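Oltis Skin Studio Opens Second Treatment Room in Gunley

The Oltis skin studio in Gunley opened its second treatment room this week, and it will offer free first consultations until the end of January. The new room is for clients with scars, redness and very dry skin.

Owner Yoon-hee Maeng started the studio with one chair and a borrowed lamp. Last year she received 1,496 bookings, and many people had to wait more than a month.
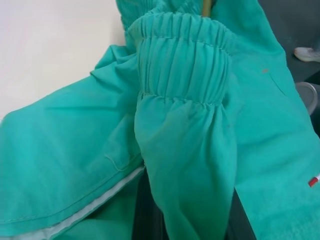
By Béla Lengyel
Wed 12 September

"I did not like to say no to people who finally found the courage to call," said Maeng. She has hired Jiahui Cao, a skin therapist who worked before in Pîrvu, for the new room.

The work cost roughly 1,000 dollars more than planned, as the old floor had to be replaced. Prices for facials will stay the same.

Cao will also give an evening class on gentle cleansing and on make-up for sensitive skin. The class takes 2 hours and is open to teenagers if a parent comes with them. Places can be booked at the front desk or by phone. The studio is closed on Mondays.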